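Ticket 1049
Project: Truso bedding tasks
Category: Collection rules / operator practice
Priority: 2
Status: Closed, rule change accepted
Opened: 5 August 2026

Problem as reported

Review at Villau sent back a batch of two-handed folding episodes. Reject reason on all of them: "start pose not compliant." The site says operators followed the rule sheet. The rule sheet says both grippers must be in view and the cloth must be between them before the start tone. It does not say how far apart the jaws should be, or whether they may touch the bedding.

Steps taken

1. Pulled the rejected episodes and checked them against the February rule sheet. Found no breach of the written text.
2. Asked the reviewer which rule was used. The answer was a checklist from the Arango project, where the start pose is jaws open and clear of all fabric. Our operators were never given that checklist.
3. Looked at how the jaws sit on either side of the folded blue cloth on the duvet.

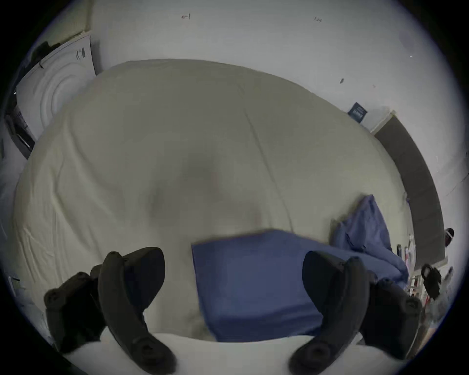 Birnik desk replied that a start pose rule is only useful if an operator can check it without stopping. They asked us to drop any distance in millimeters and use something a person can judge by eye, such as "one jaw on each side of the cloth, tips off the fabric." They also asked that the reviewer and the operator work from the same page.

We agreed to both points. Draft wording went to the site the same day and was read out before the next run.

4. Second issue, found while going through the batch. The rule sheet covers the cloth and the grippers but says nothing about other things on the work surface. On the bed there were two phones lying on the duvet toward the headboard side, both with their screens lit. The bunched blue-violet fabric was on the other half.
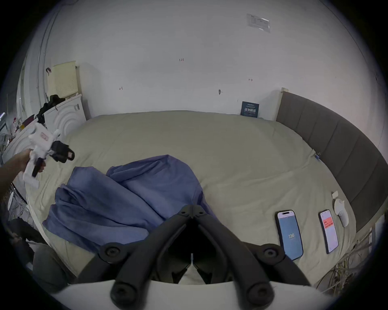

A lit screen can show messages or names, so the privacy rule applies even when the task is not affected. The old sheet only mentioned faces and documents. Added: personal phones go off the work surface or face down before the start tone. If a phone is needed for the session, log it in the notes field.

5. Reran the compliance check with the new wording. Of 2000 episodes in the set, about 4 percent need a second look by a person. The rest keep their current status.

Resolution

Rule sheet updated, start pose and work surface sections. Arango checklist removed from the reviewer folder. Episodes rejected only for start pose are back in the queue.

Still open

Whether items at the side of the bed count as work surface. Moved to its own ticket. Until that is settled, reviewers should flag and not reject.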